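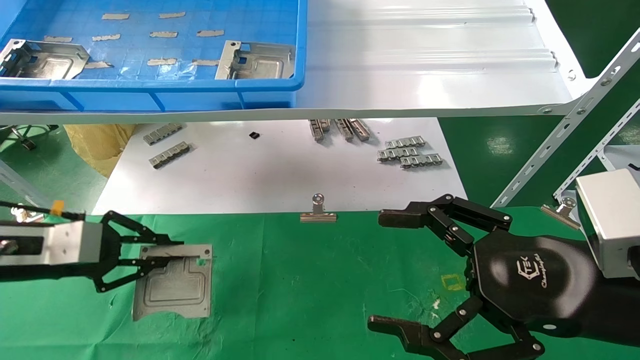

Garage and shed clean-up: what to do before the hard rubbish collection

The autumn collection for Jenport starts on the east side of Mandach Road in March, and the booking sheet is now open at the neighbourhood centre. Last year's round left 51 piles on the nature strip that the contractor would not take, mostly because metal, paint and general junk had been thrown in together. The council sent us the bill for a second truck. We would like to avoid that this time.

Lucie Grewal has rewritten the sorting guide and copies are at the front counter. The main points are below for anyone who can't get in.

Metal goes in its own pile. Shelving uprights, brackets, old bed frames, star pickets and roofing offcuts are all accepted, as long as no piece is longer than the tray of the truck. Small pieces such as screws, hinges and washers have to be in a closed tin or a tied bag. Last year they ended up in the gutter and we had two flat tyres in Cloutier Street.

Timber is accepted if the nails are out or hammered flat. Treated pine is not accepted at all. If you can't tell whether it is treated, leave it at home and ring the centre.

Paint, oil, pool chemicals and gas bottles are never taken from the kerb. They go to the transfer station, which opens its chemical bay once a month. The dates are on the noticeboard and on the back of the sorting guide. Bring them in the original container if you still have it. Paint that has dried right out can go in your ordinary bin with the lid off the tin.

Fridges and freezers must have the doors removed. This is the law and the crew will drive straight past if the door is on.

Mattresses are limited to one per household. The second and any after that cost 5 dollars each, payable at the counter when you book.

A word on sorting the shed itself. Máté Pintér cleared his late father's garage over the winter and wrote up a page of notes for us. He suggests starting with the shelves closest to the door so there is somewhere to stand, and working in short sessions. He put anything he hadn't decided on into one tub with the date written on masking tape, and went back to it a month later. Most of it went. He also says to check the pockets of old coats and the inside of biscuit tins, where he found his parents' rates notices back to the sixties and a set of keys for a ute they sold years ago.

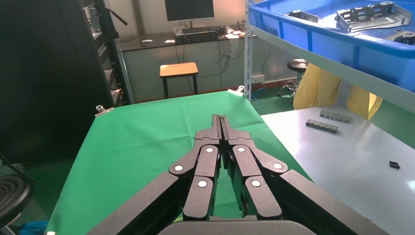 He kept the hand tools. If you have tools you don't want, please don't put them on the nature strip. The Rotell Street tool library will take spanners, planes, chisels, clamps and hand drills in any condition, and will collect from people who can't drive. Electric tools have to be tested and tagged before they can be lent out, so the library takes those only when the cord is sound and the plug hasn't been replaced at home. It has no room for lawnmowers at present.

Piles can go out two days before your collection date and no earlier. Keep them off the footpath and clear of the hydrant covers. We had a complaint last year from a resident in a wheelchair who had to use the road from the chemist's to the corner, and the ranger can fine householders for this.

People going through other people's piles is allowed under the council's rules provided they leave things tidy. If someone is making a mess, speak to them or ring the council during business hours.

Bookings close once the list reaches 107 households, the most the contractor will do in one round. Anyone who misses out goes to the top of the spring list. You need your street address, a phone number and a rough idea of how much you are putting out. Units need one booking per building, made by the body corporate or by a tenant with a note from the owner.

If you can't carry things out yourself, put your name down for help when you book. We have the use of a trailer and a hand trolley for both weekends, but we need to know ahead how many houses want them.

To book by phone, ring the centre and ask for extension 911. Leave a message if it rings out and Lucie will call back the same afternoon.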